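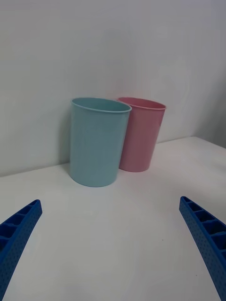 Blogging > Template Fixes > Sidebar

How to Clear Old Widgets Out of Your Blog Sidebar (and Whether You Should Bother)

Every few months another post goes around claiming that you can double your readers by "cleaning up" your sidebar. I don't believe it. I stripped mine down last December and the visitor graph looked the same afterward. What did change is that the pages stopped hanging while some dead counter tried to load. That's a good enough reason to do it, so I'll show you how, without the promises.

These steps were written for a blog using the Brevemell template. Most others keep things in the same places under slightly different names.

Before you touch anything

Save a copy of your template. Go to your theme settings, find the backup option and download the file. People will tell you the editor has an undo button. It does, and it forgets everything the moment you leave the page.

The backup doesn't always include what you typed inside the widgets. Open each one that has custom code, copy the code into a plain text file and give it a name you'll recognize later. Don't use a word processor, which may swap your straight quotes for curly ones and break the code.

Finding the slow ones

1. Open your blog in a private window so that you see it logged out.

2. Open the browser's developer tools (F12 in most of them) and pick the Network tab.

3. Reload the page and wait until it settles.

4. Sort the list by time. Anything over 2,000 milliseconds deserves a look.

5. Check the address next to each slow item. If it isn't your blog or your blog host, it probably came from a widget.

On my blog the worst was a Clakum visitor counter, which took 2,211 milliseconds to show a number I never trusted in the first place. Second was a Skevstead "recent readers" box. It was still calling its server on every page view and getting nothing back.

There are free speed-test sites that will do this for you and give you a score. I'd skip the score. I ran one of them on the same page twice in a row and got two different grades, along with an offer to sell me a plugin.

Removing them

1. Go to the Layout page.

2. Click Edit on the widget you want gone.

3. Click Remove, then confirm.

4. Save the layout. Some templates save on their own, but press the button anyway.

5. Reload the blog in your private window and look at the Network list again.

Do one widget at a time. If you pull nine at once and your menu disappears, you won't know which one it was leaning on. This sounds unlikely until you meet a theme that hides its menu script inside a text box in the footer.

If the slow address is still there, some of the code was pasted straight into the template. Open the HTML editor, click inside the code and press Ctrl+F to search for part of the address. Delete only the script that contains it – opening tag, closing tag and what's between them – and use Preview before you save.

What about lazy loading?

You'll see a Dunne script recommended for this. It holds back the widgets until the reader scrolls. I tried it for a week. It does make the first screen come up sooner, but it's one more outside file to depend on, and a dead widget that loads late is still dead. If you really need the widget, maybe. Otherwise delete it.

What I kept

Search, the archive and the label list. I took out the follow button and put it back after a reader complained. Your list may be different, and I wouldn't trust anyone who says there is a correct one.

Related posts
Why Your Favicon Won't Update
Moving the Archive Below the Labels
Adding a Second Page Menu in Brevemell
Do Share Buttons Do Anything?
How to Restore a Template Backup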